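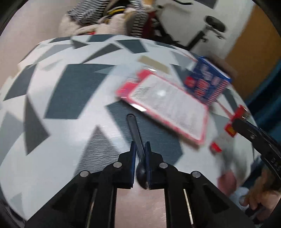

Page last changed: March, 9.30 pm

Bus route 108 and the timetable padding problem

I have used the 108 between Lornotthorpe and Stavthorpe for long enough to have opinions on its timetable. Demchenko took over the route from Lollaren last year and issued a new timetable in the autumn. The buses are the same type and the stops have not moved. The end-to-end time went up by nine minutes.

The extra time is what schedulers call padding, or recovery time. A bus that is timed to the minute on a clear road will be late on any other road. The operator adds slack so that one slow junction does not spoil every trip for the rest of the day. I have no objection to this. My complaint is about where the slack has been put.

Under the old timetable it was all at the end, as layover at Stavthorpe bus station. The driver got there, took whatever was left of the layover and set off again. A late inbound bus usually left on time outbound. Passengers who got off before the terminus never felt the slack at all.

Demchenko has cut the layover to five minutes and moved the rest into the route itself. Most of it sits at two timing points, the hospital and Mill Lane. A timing point is a stop that a bus must not leave early. If the bus gets there ahead of time, it waits. Off-peak it nearly always gets there ahead of time, so it nearly always waits, with the engine off and everyone on board looking at their phones.

In the peak the result is different. The hospital is before the level crossing and the roadworks are after it. Slack held before a delay is of no use against that delay. The bus reaches the hospital early, waits for its time, leaves on schedule and then joins the queue for the crossing. By Mill Lane it is late and there is nothing left to absorb it except the short layover.

I wrote to Demchenko about this and had a reply from Huguette MacLeod in their scheduling office. It was a proper reply and I was grateful for it. She explained that punctuality is measured at timing points, and that the old timetable scored badly at the hospital in the mornings. Adding time before the hospital fixed the score. She also said that the layover was cut to keep the route within the same number of buses. A sixth bus would have been needed otherwise, and there isn't the money for it.

Both points are fair. The first one does mean that the timetable has been tuned to the place where the bus is measured.

Trevor Wong, who reads this blog and used to drive the route for Lollaren, wrote in with a suggestion I had not thought of. He would move the timing point from the hospital to the stop on the far side of the crossing. The slack would then cover the crossing, the wait at the hospital would go, and hospital passengers would mostly get away sooner. The drawback is that on a clear morning the bus could pass the hospital before its advertised time, and people would miss it. He thinks an "approximate time" note would deal with that. I am less sure. With a bus every 30 minutes, a missed one matters.

My own preference is to keep the hospital as a timing point, take two minutes off it and add them at Mill Lane. That needs no new bus and no new notes on the timetable. I have sent it to Huguette MacLeod and will add her answer to this page if she sends one.

The evening timetable has its own fault, at the last connection from the railway station, and I will write that up separately.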